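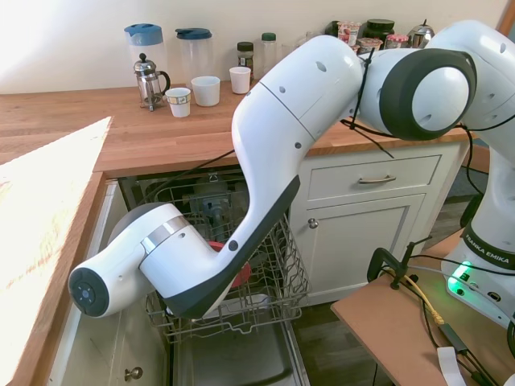 PUDTON, Dec 5, 2020 – Software company Trotley has released a new version of Sani, its motion planner for robot arms working in home kitchens. The update lets an arm replan its path while it is moving, the company said.

Earlier versions worked out the whole path first and stopped if the camera view changed. Sani now compares up to 1000 candidate paths before each move and keeps checking the chosen one against fresh depth data.

Dishwashers were picked as the main test case. "The rack is full of thin wires, and the counter is right above it," said Nkechi Ekpo, who leads planning work at Trotley. "Depth cameras do badly with both wire and clear plastic."

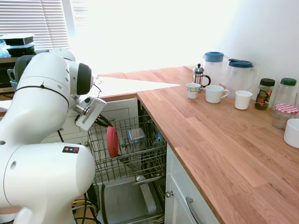 A robot arm reaches over the upper rack of an open dishwasher, next to a red plate.

The planner treats each row of tines as a solid block until the gripper gets close, then switches to a finer model. Tanko Garba, an engineer on the project, said that change took 3 rewrites of the collision checker.

Sani runs on a single desktop computer. A version that handles the lower rack is planned for April.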